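Robot Safety, Chapter Openers
December – by M. Steinarsdóttir

Chapter 26: When the Grip Lets Go

I used to think a dropped can was no big deal. Then our log at Skosberg reached 29 drops in 406 picks, and I started to worry – what if that had been glass?

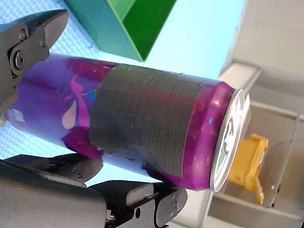 Figure 26.1 A taped can between the gripper's fingers.

My first guess was too little force, so I cranked it up to 50 percent. Bad idea! Too much squeeze is a fault of its own, and we'll get to crushed cans soon enough.

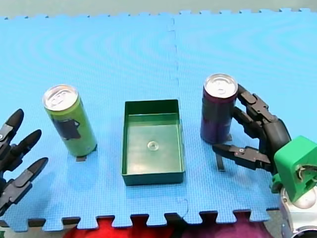
So before you touch any settings, find the stop button and keep your own fingers well back.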